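# Worm bin people, how wet is too wet?

**tultem_dirt** - 24 April 2026

Long post, sorry. I've kept worms since February, in a plain plastic tub with a lid, set up the way the Tultemgate community garden handout says to. Coffee grounds from the cafe downstairs, shredded paper, kitchen scraps. Everything was fine until last week, when the smell changed from "forest floor" to "drain." My question is whether I should start over or just dry things out. I've also got a cleaning question, which is how fussy you all are about the tub itself. Pictures of tub and lid:
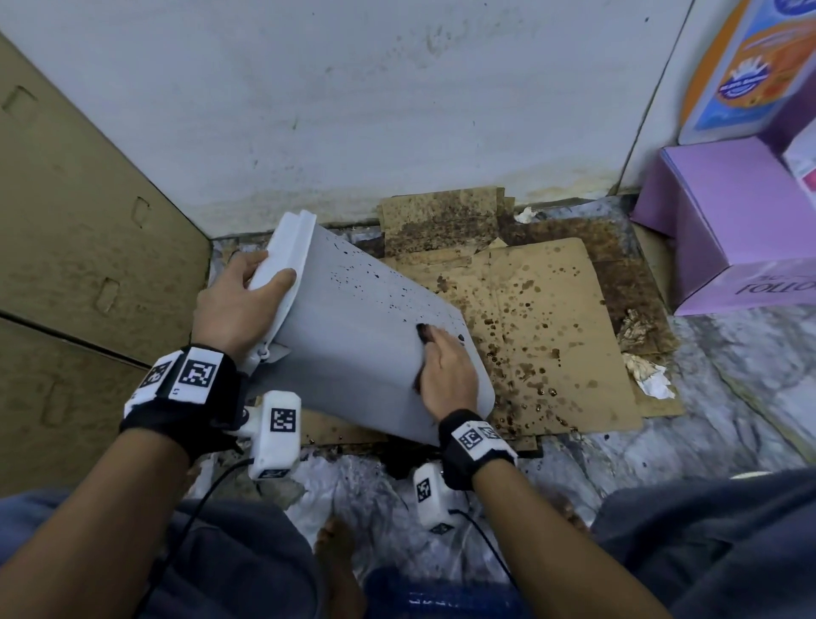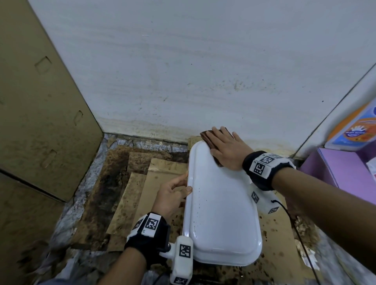
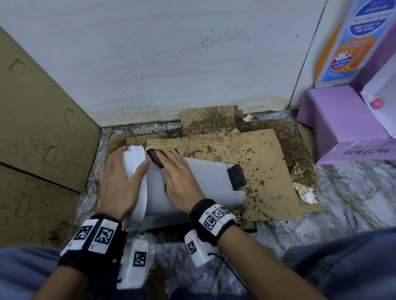
## Replies

**phan_of_compost**

Dry it out, don't start over! A sour smell is nearly always too much food and too much water. Take the lid off for a couple of evenings, bury a big double handful of torn cardboard, and stop feeding for two weeks. I mean really stop. My first bin went swampy because I kept "just checking" with a banana peel in my hand.

As for cleaning, I wouldn't bother with the tub beyond a wipe. The worms couldn't care less about a few dark specks.

**rustbeltradish**

Going to disagree with phan on the lid. If you leave it open at night you'll have worms on the kitchen floor by morning, ask me how I know. Leave a light on if you must do it. Better to drill more holes up high and keep the lid where it is.

Also, how much coffee are we talking? Grounds are great but they pack down like clay when they're wet, and then no air gets in and you get exactly that drain smell.

**tultem_dirt**

Uh. A lot of coffee? The cafe gives me a bag and I feel bad saying no, so the bag goes in. I'd say grounds were more than half of what I was feeding.

**rustbeltradish**

Well, there's your problem :) I keep grounds to maybe a fifth of the food, mixed in with something fluffy. Spread the rest on the garden or let it dry on a tray first.

**phan_of_compost**

OK but people have run bins on nearly all coffee and been fine, they just had a ton of paper in there too. It's the water and the packing that get you. I don't want the poor guy scared off free grounds.

**mutine_mary_jane**

Popping in from the Mutine gardeners board, where we have this same fight every spring. I weigh everything because I'm that person. My bin got 57 ounces of food last month and 58 ounces of dry cardboard and paper, so pretty much even, and it smells like nothing at all. Before I started weighing I was guessing, and my guesses were terrible - cardboard looks like so much more than it is.

Squeeze test: grab a handful and squeeze hard. A drop or two is fine. A stream means add paper.

**rustbeltradish**

Weighing worm food. I have seen everything now.

**mutine_mary_jane**

Laugh all you like, my tomatoes are enormous.

**tultem_dirt**

Did the squeeze test just now and it was a stream. A sad brown stream down my sleeve. So, more paper. Does glossy stuff count? I have a heap of old catalogs.

**phan_of_compost**

Skip the glossy. Plain brown boxes, egg cartons, toilet paper tubes. Pull the tape off first or you'll be picking it out of your finished compost for a year.

**drorkow_digs**

Nobody's asked about eggshells yet? Crushed up fine, dried in the oven first. When a bin goes sour I throw in a good handful and things settle in a week or so. I'd also rinse the tub with plain water, no soap, and let it dry all the way before the bedding goes back. Phan says a wipe is enough and maybe it is, but I had mites once and I'm not doing that again.

**phan_of_compost**

Mites are harmless!!

**drorkow_digs**

They were on my toast.

**tultem_dirt**

OK, plan: no food for two weeks, a mountain of cardboard, eggshells, lid stays on, and the cafe gets a polite "half a bag please." I'll post when the smell is gone or when my roommate is, whichever comes first.

**rustbeltradish**

Drill the holes too.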